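**Office cabinet: file boxes on top or inside?**

**skultitz_nina** — Mar 16, 2020
Hello all. We have a low cabinet with 2 doors beside the desk, and the file boxes always end up on the top. I would like to put everything inside, but my colleague says she will forget what is there. The inside has one shelf. What do you do?

**SocorroS**
Inside, always. A box on the top becomes a place for more boxes. I keep the boxes for the current year on the shelf and the old ones below it.

**hung70**
I don't agree with Socorro. If you open a box 4 times in a day, you don't want to bend down every time. Leave that one on the top and push it back from the edge, so the doors open without touching it.

**SocorroS**
> you don't want to bend down every time

My knees are older than yours, and I bend. But okay, one box. Not five.

**totico**
Please write the labels before you move anything. I did it after, in July, and I had to open all of them again.

**skultitz_nina**
Thank you. I think we will try one box on the top and the rest inside — my colleague accepts this for now.

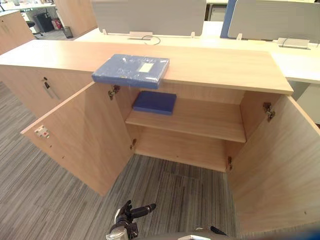
**comow100**
Which boxes should go in the lower part of a cabinet like this?

**hung70**
The heavy ones and the ones you seldom need, with the labels facing the doors.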